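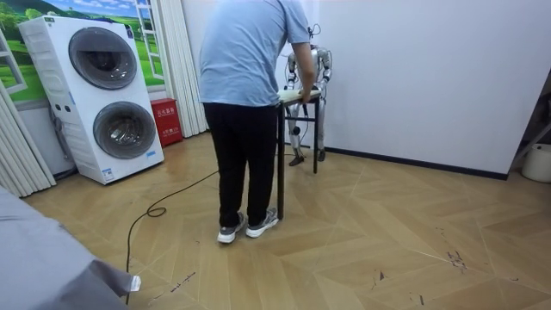

4.2 Setting the working height

The Asstead frame adjusts from 50 to 110 cm, measured from the floor to the upper face of the top. Set the height before fitting the Restar cable tray. For standing work, the top should meet the user's forearm without a deep bend at the waist. A user who leans forward to rest a hand and forearm on the tabletop, as the man in the light blue T-shirt does, should repeat the steps below with the top one notch higher and compare the two positions.

1. Clear the top and unplug any equipment standing on it.
2. Loosen the locking screw on each leg by two full turns. Do not remove the screws.
3. With a second person holding the opposite end, raise the top until the pins click into the next notch.
4. Check that the same number shows in the window of every leg.
5. Tighten the locking screws in diagonal order.
6. Press down on each corner. If the top rocks, turn the leveling foot at that corner until it meets the floor.

Note: On wooden floors, fit the felt pads from bag C before leveling.

CAUTION: Keep fingers clear of the leg tubes while the top is moving.

CAUTION: Maximum load is 100 kg, evenly spread. Do not sit or stand on the top.

For replacement pins, order Trostemach part 113.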